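Filed under: List Archive > Bookbinding and Paper Repair > Kitchen-Table Binders

Re: paste going sour, and is wheat really better than rice?

Hi all,

Oh, I'm so glad somebody brought this up again! I've been making paste for years and I still get excited when a good batch comes off the stove.

On the weekend digest, the member in Altunton wrote:

> I've been using wheat starch paste from the recipe in the list files and
> it keeps going off before I can finish the jar. Smells like old socks by
> Wednesday. I'm rebacking a thick cookbook that belonged to my aunt and
> the work is slow, so I need paste that's good for more than a day or two.
> Should I switch to rice? Should I just give up and buy PVA? Also my
> spine linings keep lifting at the ends and I don't know if that's the
> paste or me.

Please don't give up! And please don't put PVA on your aunt's cookbook, at least not on the spine. It grips beautifully and then it never lets go, and whoever has to mend that book after you will be picking at it with a scalpel. Wheat starch comes up again with a damp swab, even decades later.

As for the smell, my guess is that you're making too much at once. I used to cook a whole saucepan and feel very thrifty about it, and then throw most of it out. Now I make 2 spoons of starch to a small cup of water, soak it for an hour, and cook it slowly, stirring the whole time, until it goes from milky to glassy. Keep going for a while after you think it's done – undercooked paste is weak, and that alone could be why your linings lift. Let it cool with a piece of plastic wrap pressed right onto the surface so it doesn't skin over. Then push it through a fine sieve, twice if you have the patience.

I store mine in the fridge in the smallest jar I own, and I take out what I need with a clean spoon. Never the brush! The brush has been all over an old book and it carries everything back in with it.

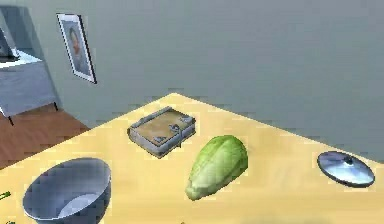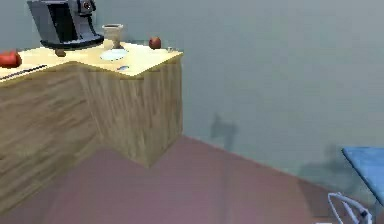 Altunton, September

Rice paste is lovely stuff too. I brought home a bag of the Zinach rice starch from the fall swap and it brushes out so smooth, almost like cream, and it dries very flat. I'd use it for thin tissue repairs and for hinges. For a heavy text block I still reach for wheat, which has more tack and gives you a second to shift things before it grabs. (I know the Alier people swear by a mix of the two. I tried it once and got lumps, but that may well have been my stirring.)

Now, lifting ends. Apart from the cooking, look at three things:

Is the old glue really off? Animal glue hides in the valleys between the sections. Put a thick poultice of paste on, wait until the glue turns to jelly, and scrape gently with a bone folder. Do it again if the spine still feels slick.

Are you cutting the lining with the grain running head to tail? If it's across, it will curl away from you at the ends every single time.

How long are you leaving it? I leave a thick book overnight between boards with a wrapped bandage around it, and I mean a whole night, even when I'm dying to look.

One more tip and then I'll stop. The long-fibered tissue that Từ sells by the roll is wonderful for a first lining on a fat book, because it goes down into all the little dips. I tear the edges with a wet brush line so there's no hard step. I've used it on a family Bible and on a farm ledger with well over 200 leaves, and both of them open beautifully.

Do write back and tell us how the cookbook goes! And if it has any pencil notes in the margins, keep the wet paste well away from those pages until you've looked at every one.

Happy pasting,
a fellow kitchen-table binder

Recent in this list
Tearing Japanese tissue without tears
Re: Re: what weight for a small book?
Swap offers: leather offcuts, linen thread
Sewing frames from scrap lumber
Red rot, what I tried
Re: headbands on a curved spine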